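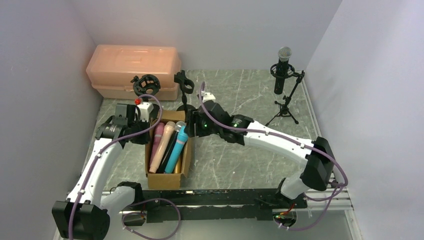
OK so I said I'd post about the mic situation and a few of you have been waiting since November, sorry! Thread. It's long. Get a drink.

Background for the new people: I run the karaoke and open mic nights at Marunell, which means the microphones live with me between shows. They used to live in a tote bag. I'm not proud of the tote bag.

At the last night a singer asked for "the gold one" and I spent two full songs digging. Cables everywhere, the gold one at the bottom obviously, Konrad Tomaszewski doing crowd work for me the whole time with the same joke about his landlord. Never again.

So this month I finally sat down to sort the lot. Rule number one was everything comes out and gets laid flat before anything goes into a box. I always want to skip this and I always regret it.

Laid side by side they're kind of gorgeous? The pink, the peach, the gold, the purple one with the rhinestones. I know the sparkly ones get laughed at by sound people. Sound people don't have to coax a shy dad up to do a duet. Hand him the rhinestones and he's a different man. 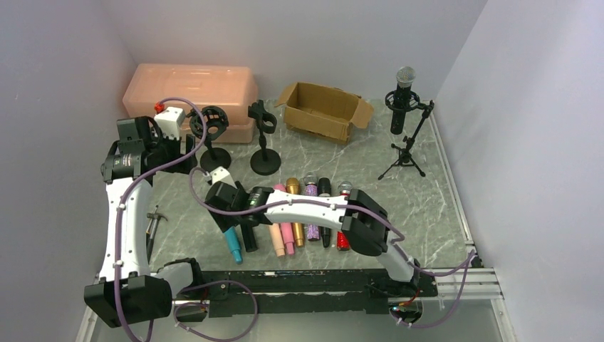

Next question was heads all the same way or alternating. I went with all the same way. Alternating fits more in, sure, but then you grab a grille every other time, and I've wiped enough lipstick off mesh for one lifetime.

Speaking of - wipe them before you pack them, not when you get there. I did a church hall gig where I left it till the doors opened and I was hiding behind a curtain with a pack of wipes while people took their seats.

For the container I went back and forth. The pink plastic case has a lid, so in theory it wins. But a plain cardboard box lets you stand the handhelds up and pull one out by color without unpacking the rest. Box for the night, case for the small stuff, that's where I am right now. Ask me again after it rains on load-in.

Small stuff meaning clips, spare windscreens, adapters, and the 200 hair ties I seem to own. Desk stands are their own headache because the round bases are heavy and they slide into everything. Those travel on the floor of the car, passenger side, wrapped in a towel.

The studio mic on the tripod stays out of all this. It doesn't go to karaoke. It has never met a beer and it's not going to.

Last thing I'm stuck on is labels. I could put a strip of tape on each handle with a number, but on the glittery ones tape looks awful and I can't see it sticking to rhinestones anyway. Or do I just trust the colors? The black ones are what worries me. 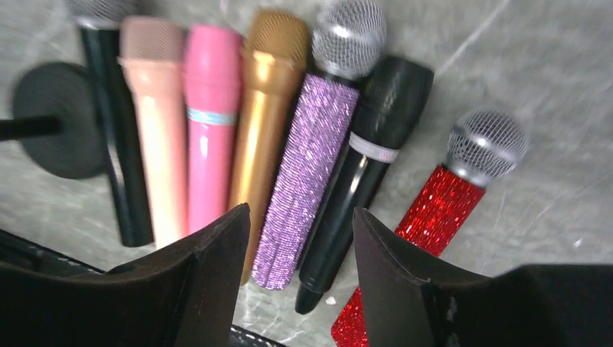
Savita Maurya says colored rubber rings on the black ones and leave the pretty ones alone, and to buy more rings than I need as they walk off by themselves.

Rubber rings!! Yes. Ordering tonight. If anybody has a favorite size for a regular handheld, tell me before I end up with a bag of 100 that only fit a broom.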